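메다노 코호트 연구
메다노 코호트 연구(Medano Cohort Study)는 제1형 당뇨병이 증상으로 드러나기 전의 면역 변화를 추적하는 장기 관찰 연구이다. 병원과 연구실이 함께 꾸려 가며, 췌장 베타세포를 겨냥하는 자가항체가 언제, 어떤 순서로 나타나는지를 핵심 질문으로 삼는다.

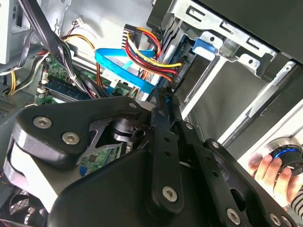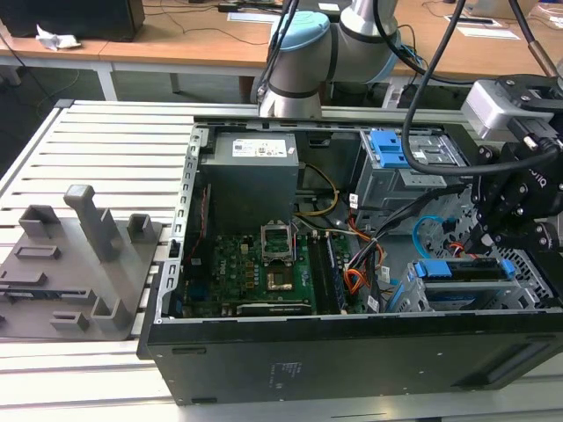
옆으로 눕힌 데스크톱 본체의 내부

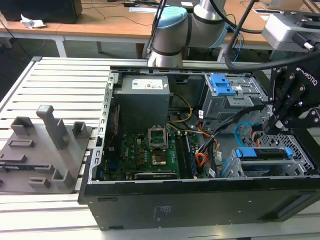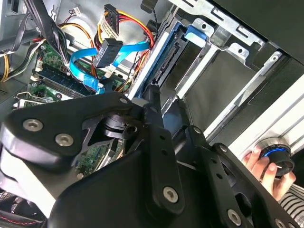 배경
제1형 당뇨병은 면역계가 인슐린을 만드는 베타세포를 공격해 생기는 자가면역질환이다. 갈증과 체중 감소로 병원을 찾을 무렵에는 베타세포가 이미 상당히 줄어 있는 경우가 많다. 그런데 놀랍게도 혈액 속 자가항체는 그보다 몇 달, 길게는 몇 년 앞서 검출되기도 한다! 바로 이 긴 잠복기가 연구자들을 사로잡았고, 메다노 연구도 여기에서 출발하였다.

연구 대상과 방법
참가자는 모두 1,207명으로, 제1형 당뇨병 환자의 형제자매와 자녀가 중심을 이룬다. 채혈은 호크빌(Horkville)의 본원과 협력 진료소 19곳에서 이루어지며, 어린 참가자는 손가락 끝에서 얻은 소량의 혈액만으로도 검사를 받을 수 있다. 측정 항목은 인슐린, GAD65, IA-2, ZnT8에 대한 자가항체이다. 두 종류 이상의 항체가 확인된 참가자에게는 경구 당부하 검사와 C-펩타이드 측정을 추가한다.
검체 분석에는 스테추크(Stetsiuk) 연구실이 다듬은 다중 항체 측정법을 쓴다. 혈청 100마이크로리터로 네 가지 항체를 한꺼번에 읽어 내는 방식인데, 채혈량을 늘리기 어려운 영유아 연구에서는 무척 반가운 장점이다. 경계값이 나온 검체는 같은 방법으로 한 번 더 측정하고, 두 결과가 어긋나면 새로 채혈한다.

주요 결과
첫 분석에서 가장 눈길을 끈 것은 항체가 나타나는 순서였다. 인슐린 항체가 먼저 나온 아이들은 대체로 더 어렸고, GAD65 항체가 먼저 나온 아이들은 나이대가 넓었다. 겉보기에는 하나인 병이 서로 다른 길로 시작될 수 있다는 뜻이어서, 예방 시험의 대상을 고르는 일과도 맞닿아 있는 흥미진진한 대목이다. 항체가 하나만 나온 참가자 가운데 일부는 이후 검사에서 음성으로 돌아왔다.

스투리크 하위 연구
스투리크(Sturik)는 참가자 400명의 T세포를 따로 살피는 하위 연구이다. 항체가 면역 반응의 흔적이라면, 베타세포를 직접 파괴하는 주역으로는 CD8 양성 T세포가 꼽힌다. 스투리크에서는 말초혈액의 T세포 수용체 서열을 해마다 읽어 특정 클론이 늘고 줄어드는 모습을 기록한다. 다만 혈액 속 T세포가 췌장 안의 상황을 얼마나 잘 반영하는지는 아직 논쟁거리이다.

한계
가족력이 있는 사람을 주로 모집하였기 때문에 결과를 일반 인구에 그대로 적용하기는 어렵다. 제1형 당뇨병으로 진단받는 사람 대다수는 가까운 가족 중에 환자가 없다. 청소년기에 접어들며 추적에서 빠지는 참가자가 늘어나는 점도 과제로 꼽히며, 가정에서 채혈해 우편으로 보내는 방식을 시험하고 있다.

같이 보기
자가면역질환
베타세포
당부하 검사
T세포 수용체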